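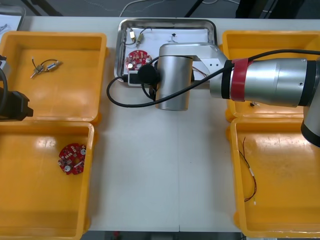 braketti92
Guidage à la main, sans hésiter. Tu prends le poignet, tu emmènes le bras où tu veux, tu enregistres. La téléop, c'est pour les gens qui aiment acheter des joysticks.

Rechercher dans ce forum… OK Recherche avancée

Kaj Hauksdóttir
Merci pour la nuance. Je reprends ma question, elle a été un peu piétinée : tri de petites pièces, cartes rouges et composants à fils, du bac vers le plateau et retour. Deux bras. Il me faut 300 démonstrations propres avant la fin du mois et j'hésite entre guider à la main et piloter à distance. Les cartes, ça va. Les fils, par contre, ont des opinions.

stanarport
Téléop. Quand tu guides à la main, ton bras à toi passe devant la caméra et ton modèle apprend qu'une carte se saisit en présence d'une manche de pull. J'ai donné, en novembre. Tout refait.

braketti92
Il suffit de rejouer la trajectoire sans l'humain et de filmer à ce moment-là. C'est écrit dans toutes les docs.

stanarport
Et le fil, il se remet tout seul dans la même position pour le replay ? Il est bien élevé, ton fil.

braketti92
Avec des pièces rigides ça marche très bien.

stanarport
Elle vient d'écrire « fils ».

Derkau
Je mets tout le monde mal à l'aise : les deux. Guidage pour les points d'approche au-dessus des bacs, téléop pour les derniers centimètres. Chez nous, on a 2,658... pardon, 2 658 épisodes enregistrés comme ça, dont une bonne part où l'opérateur soupire très fort. Le son n'est pas utilisé à l'entraînement, heureusement.

Deux conseils en passant :
- fixe ton câble le long de l'avant-bras, une boucle qui pend finit toujours par participer à la démo ;
- change d'opérateur toutes les 5 prises, sinon le robot hérite des tics du premier.

Kaj Hauksdóttir
Pour le câble, message reçu, j'ai une belle boucle devant le plateau. Et les tics ? Je suis seule sur le poste.

Derkau
Alors il aura les tiens. Il y a pire comme héritage.

frandsen_j
Pas d'accord sur la rotation. Quatre opérateurs, quatre façons d'attraper une carte, et la politique apprise fait la moyenne : elle ferme la pince à côté. Une seule personne, toujours la même prise, et on varie plutôt la position des pièces.

Derkau
Ça dépend du modèle derrière. Avec un truc qui gère plusieurs modes, la variété aide.

frandsen_j
« Ça dépend du modèle », il faudrait le mettre en titre du forum.

Kaj Hauksdóttir
Bon. Je pars en téléop, seule, avec le câble attaché, et je décale les pièces entre chaque prise — je garde le guidage pour les approches si ça coince. Je reviens poster les courbes.

braketti92
Tu reviendras au guidage.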